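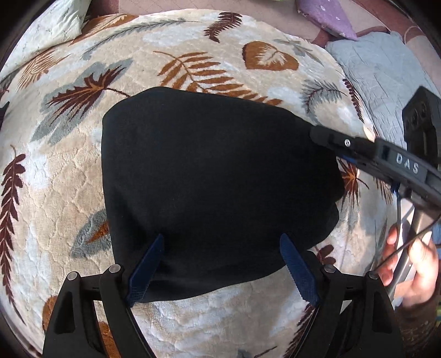

Relatório de progresso: materiais didáticos para o pré-escolar, março

1. Aquisições
Foram encomendados 60 jogos de encaixe e 100 conjuntos de letras móveis. Os jogos de encaixe chegaram por Sedex, em duas remessas. As letras móveis, do fornecedor Giseck, têm entrega parcial: faltam as vogais acentuadas.

2. Execução financeira
Da rubrica de 500 euros para consumíveis foram gastos 400. O saldo transita para o período seguinte e destina-se a caixas de arrumação e etiquetas. Não houve transferências entre rubricas.

3. Utilização em sala
As fichas de sequência do caderno Kwon foram aplicadas em quatro turmas. As educadoras registaram dificuldade na ficha 7, cujo enunciado pressupõe contagem regressiva. A ficha será revista antes da segunda aplicação.

4. Armazenamento
O material sem uso corrente está no depósito Trastero, com inventário por prateleira. Falta inventariar os puzzles de chão.

5. Pendentes
- Entrega das vogais acentuadas
- Revisão da ficha 7
- Grelha de observação para as turmas de quatro anos

3 comentários | 12 partilhas

Este site utiliza cookies. Ao continuar a navegar, aceita a sua utilização.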